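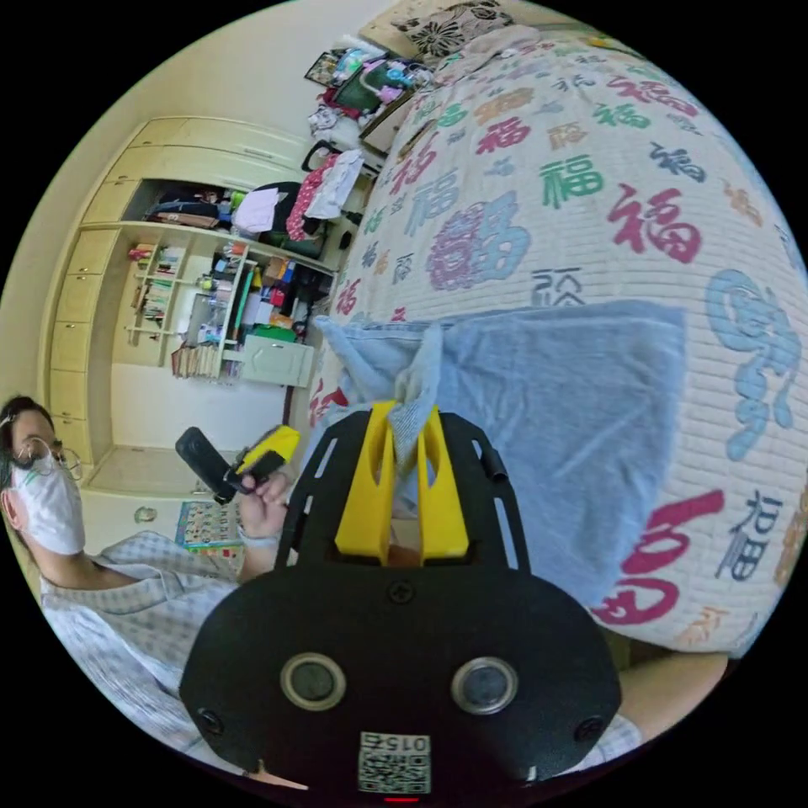 Início | Quarto | Banho | Perguntas frequentes | Contacto

Colchas e toalhas – perguntas frequentes

Como lavo uma colha acolchoada branca com estampado de cor?
À máquina, do avesso, a 30 graus e sem lixívia. Nas colchas Dolness, a centrifugação não deve passar das 400 rotações.

O vermelho pode manchar o fundo branco?
Pode acontecer na primeira lavagem. Lave a peça sozinha e não a deixe de molho.

O que significa o carácter 福?
Significa sorte ou felicidade. É muito usado em têxteis para a casa, em várias cores.

Posso pousar toalhas húmidas na colcha?
Não é aconselhável. O acolchoado retém a humidade e demora a secar. Dobre as toalhas em cima da cama só depois de bem secas.

Como dobro uma toalha de banho?
Estenda-a, alise os cantos e dobre-a 2 vezes ao comprido e uma vez ao meio. Se um canto ficar torcido, abra e repita.

A fronha tem de condizer com a colcha?
Não. As fronhas Eltano, lisas ou floridas, vendem-se à parte.

Quanto custa o envio?
É grátis a partir de 63 euros – ilhas excluídas.

Este site utiliza cookies. Aceitar | Recusar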